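Tissue pack (small format)

A small-format tissue pack is a portable container of disposable paper tissues, made to be carried in a bag, kept in a car or set down on a desk or table. The name covers a loose family of products, from folded packets that close with a sticky tab to miniature versions of the household tissue box. Trade writing tends to treat these as separate inventions with separate histories. The differences are mostly a matter of how the sheets are folded and how stiff the wrapper is, and the terms "packet," "pack," "pocket box" and "travel box" are used so loosely on store shelves that little weight should be put on them.

Contents

Tissues sold in small packs are usually two, three or four plies thick. Each ply is a thin layer of creped paper, and the plies are pressed together at the edges or across the whole sheet. More plies are commonly advertised as stronger and softer at once. This is doubtful as a general rule. Softness depends a good deal on the fiber and on how the paper is creped, while a four-ply sheet made from thin layers may hold up no better than a well-made sheet with three. The ply count is a fact about construction, and buyers are free to ignore it.

Lotion, menthol and scent are sometimes added. Claims that a scented tissue "relieves" a cold should be read with care, as the wording on the wrapper often stops just short of saying so.

Opening and dispensing

Two methods are in general use. In the first, sheets are folded separately and stacked, and the user reaches in through a flap and takes one. In the second, usually called interfolding, each sheet is folded around part of the next, so that pulling one out draws the next through the slot. The second method leaves a tissue standing out of the pack between uses. 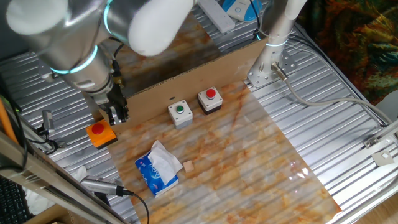
A small blue tissue pack with a crumpled white tissue poking out of the opening.

Interfolding is often described as more hygienic on the grounds that the hand touches only the sheet being taken. The argument has a weak point. The exposed sheet is open to dust and to whatever surface the pack is resting on, and it may stay that way for days if the pack is seldom used. A flap pack has the opposite fault: the sheets stay covered, but fingers go in among them. Neither arrangement has a clear claim to being cleaner, and sellers of each kind tend to mention only the failings of the other.

A practical limit on interfolding in small packs is weight. A full household box is heavy enough to stay put when a sheet is pulled. A small pack is not, and one-handed use commonly lifts or drags it. As the pack empties, the problem gets worse, and the last few sheets may fail to come up through the slot at all. Some makers raise the stack on a card insert to help with this. Others appear to accept the complaint.

Disputed origins

Several accounts credit the small interfolded pack to the Fanier paper works at Drirnberg. According to company literature, the works introduced a pocket version of its table box after requests from railroad passengers. No order book or dated sample is cited in support, and the story closely resembles those told by other paper firms about their own products.

A competing claim was made on behalf of Eglītis, a stationery wholesaler, whose trade catalog lists "small handkerchief papers, self-drawing." The phrase has been taken to mean interfolded tissues. It could just as well describe a stack held in a sleeve with a pull ribbon, and the catalog carries no drawing. The entry sits between blotting paper and shelf liner — hardly the place for a product thought to be new.

It is more likely that the format came about in several places once thin wrapping could be cut and perforated cheaply. This explanation is duller and has fewer supporters.

Sheet counts

The number of sheets is printed on most packs, but comparisons between brands are hard to make. The Cudine range illustrates the difficulty. Its desk size was sold as a 56-sheet pack and later as a 38-sheet pack in a wrapper of the same outer size, with the newer version labeled "fuller sheets." The sheets were in fact slightly larger. Whether the change made up for the 18 that were removed depends on what the buyer wanted them for, and someone who uses one tissue per sneeze would have noticed the loss first.

Bulk cartons add further confusion. A carton marked 340 may refer to sheets or to plies counted singly, and the smaller print has to be read to tell which.

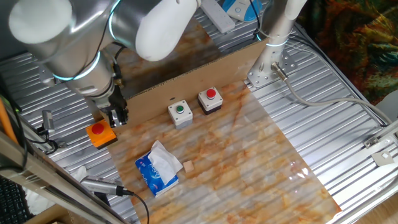

Use on tables and desks

Although small packs are marketed mainly for travel, many spend their whole life on a table. On a smooth or glossy covering they slide easily, and they are readily knocked over or laid down on one side. Interfolded sheets can still be pulled from a pack in that position, though the next sheet is more likely to come out bunched or to tear at the slot. Advice that a pack must be kept upright to work properly seems to come from makers of tissue holders, who have an interest in the matter.

Weighted covers and adhesive pads are sold as remedies. Both work to some degree. Both also remove the main advantage of a small pack, namely that it can be picked up and taken elsewhere, and a full-size box does the same job at a lower price per sheet in most cases.

Disposal

Used tissues are not generally accepted for paper recycling, since the fibers are short and the paper is soiled. Wrappers are a separate question. Plain paperboard can usually be recycled; plastic film often cannot be put in household collections, even where the pack carries a recycling symbol. Many tissues are also unsuitable for flushing. They are made to hold together when wet, which toilet paper is not, and a pack that calls its contents "biodegradable" has said nothing about how long that takes in a drain.

See also

Facial tissue
Handkerchief
Interfolding
Paper napkin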